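4.2 Collection sessions and what the students did with them

The course ran in the spring term with 18 students, most of whom had never held a gripper and a few of whom had, by their own account, never cleared a table. We split them into teams and gave each team the same assignment: pick a small household object, put it among other objects, and record people picking it up until a policy trained on the recordings could do the same. The handout described this as a two-week task. The handout was revised in March.

All teams used the Zernirora, the hand-held gripper built in the first half of the course (Section 3). Teams chose their own objects from a shared bin, under the single rule that the target had to fit between the open fingers. This rule was broken by the second session, when one team spent most of an hour on a mug.

Three settings were used, which we call Isel, Cabrera and Tirnata after the names the students gave their shared folders. Isel was the teaching lab, with gray benches and even light. Cabrera was a kitchen corner. Tirnata was a meeting room with a round white table, and it became the most popular of the three for the comfort of its chairs. It was also the hardest. The glossy tabletop returned the ceiling lights as bright ovals, and these moved whenever the operator did. Policies trained only on Isel data treated such spots with great interest and reached for them more than once.

The students were asked to vary the clutter between recordings. Left alone, they did not. Early layouts were suspiciously tidy, with the target in the middle and everything else pushed back out of harm's way, like guests at a school dance. After the first review we asked that each layout include at least one soft or tangled item and at least one group of flat items, since both had caused trouble in the pilot. Stickers were the favorite flat item. They are cheap, they come in many colors, and they proved almost impossible to collect again at the end of a session.

Figure 2 gives a layout from the Tirnata set in which the target is a small pale pink charger, lying with its prongs toward the operator. Chargers were harder than their shape suggests. The body is close to a cube and would seem to suit a pair of flat fingers, but a grasp that closes on the prongs tends to turn the object and drop it. We asked operators to approach from different sides and to mark each attempt as clean, clumsy or failed. The line between clean and clumsy was argued over at length, and agreement between teams was lower than we would like to report. It is reported in Table 3.

In total the class recorded some 3,000 attempts, of which a fair share were unusable. The most common fault was a thumb over the lens. The next was starting the recording after the grasp had already been made, a habit that 11 of the students showed at least once and that no written reminder cured. What did cure it was a short beep, added to the tool by one team without asking us, and adopted by the rest within a day. We kept the beep. We have since asked for it to be made quieter.

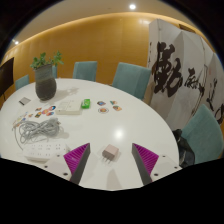

Photo: course staff, Tirnata set. Reproduced with permission.
Figure 2. Operator's view of a cluttered layout, with the charger ahead of the open fingers and a power strip and coiled cable to the left.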